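How I record demos for a pick-and-place policy

My first set had 168 episodes and the policy still froze half the time. I'd been driving the arm like I was late for a bus! So now I go slowly, and I do it the same way every session.

Start both cameras before you touch the controls, the wrist one and the overhead one, and check that their clocks agree. Then pick one task and write it down as a short plain sentence. Soft toys are great for practice – they forgive a sloppy grasp – but mix in bottles and fruit early on. 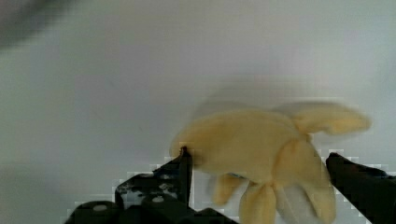

Wrist view first, then the one from overhead.

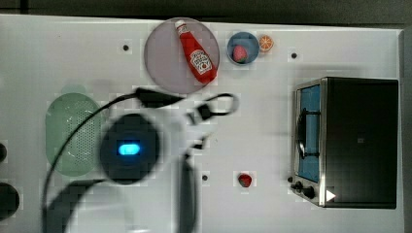
Nga Kim wrote in to ask whether she should delete the episodes where she fumbles a grasp and tries again. I keep them, as long as the second try gets there. I only toss the ones I gave up on.

Move your objects between episodes, even just a little. After every 16 I stop and play a few back at double speed, and if I spot a long pause I trim it before training.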